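Tuvham revises sorting rules for used highlighters and markers

Skisdale, December 2025

Tuvham, the Skisdale depot that collects used desk supplies from schools and offices and sends them out again, has changed how it sorts highlighters and markers. The new rules cover the order of work at the table, the treatment of pens that arrive without a cap, and the way finished sets are packed. They apply to all boxes opened from now on. Boxes already sealed under the old rules will be sent out as they are.

Until now, pens were sorted by color first and tested later. A dry pen could pass through the color stage, go into a set, and be found only when the set was checked before packing. The set then had to be opened and a replacement located in the same color and size. According to the depot's log, 1719 pens have gone through the table since the count began in May, and 400 of them were rejected. Half of the rejects, 200 pens, were found at the last check.

Under the revised order, the cap comes off first. The tip is inspected for fraying and for ink from another color, then the pen is tested with a single stroke on scrap paper. Pens that leave an even line are capped and go on to color sorting. Pens that skip are capped, stored flat, and tested once more the next working day. A second failure sends the pen to the parts bin.

Caps and barrels

Caps are the main source of delay. Many pens reach the depot without one, and loose caps collect at the bottom of donation bags. The old practice was to fit any cap that would stay on. Tuvham now requires that the cap seal fully and match the ink color. A cap in another color may be used to keep a pen from drying during the work, but the pen may not leave the table that way.

Flat-bodied and round-bodied highlighters are kept apart from the start. The caps differ in shape, and a round cap pushed onto a flat body usually leaves a gap. Pens with a translucent barrel can be checked for remaining ink without opening, but the stroke test is still required. The depot notes that a strongly colored barrel can look full when the filler inside has dried.

Small parts found with the pens, such as blocks, clips, and broken cap ends, are set aside at the table and cleared when each bag is finished. They are no longer returned to the donation bag, where they tended to come back to the table a second time.

Table and trays

The table surface stays white. A darker mat was tried in May and withdrawn after pale mint and light blue barrels were found to be no easier to see on it, and ink marks were harder to notice. A white surface shows a leaking tip at once and can be wiped between bags.

Color sorting is done into divided trays. Tuvham tested a long tray with straight rows against a round one with compartments that run out from the center. The round tray takes up less of the table and can be turned, so that the compartment in use always faces the work. Its drawback is length: a full-size highlighter does not lie flat in the smaller compartments. For this reason the round tray is assigned to caps, short sticks, and small parts, and the long tray to complete pens.

Packing

Finished sets contain 5 pens, each a different color, all of the same body type. Mixed sets of flat and round pens have been dropped. Sets are closed with a paper band marked with the body type and the month of testing. No rubber bands are used, as they pull clips out of line and can loosen a cap in transit.

The bands are supplied by Kornness, which also prints the color chart fixed beside the table. The chart has been redrawn to separate pink from red and yellow from orange, the two pairs most often confused. Salmon tones are now counted as pink. Light blue and mint are listed on separate lines.

Sets leave the depot by way of Khổng, the stationery shop that acts as pickup point for schools in the district. The shop keeps a box at the counter for pens that are returned dry, and the contents are sent back to Tuvham with the next delivery. The band shows when a returned pen was tested, so the depot can tell a storage problem from a missed reject.

Colored sticks and small pieces on the white table, with the round divided tray near the right side in the first view; a red-pink highlighter with its red tip uncovered in the second.
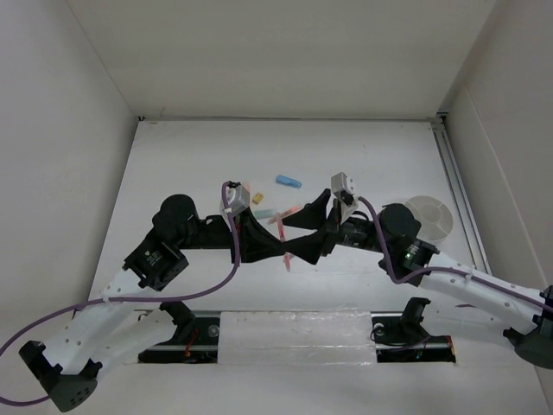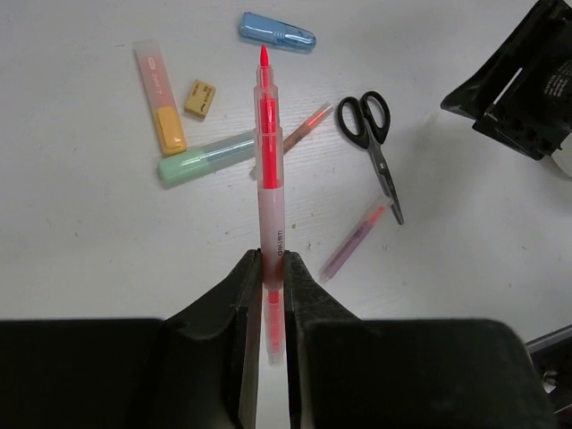

What donors are asked to do

Donors are asked to cap all pens before bagging them and to put loose caps in a separate envelope. Pens should be laid flat. Flat and round highlighters may be sent together. Permanent markers and whiteboard markers are accepted but must be in their own bag, labeled on the outside.

Crayons, correction fluid, and glue are not part of the program. Dry pens are accepted if the cap is intact, as the caps are reused.

The full sorting sheet is available at the Tuvham counter in Skisdale and at Khổng. Schools that ordered mixed sets under the old rules can exchange unopened ones at either location until the current stock of banded sets runs out.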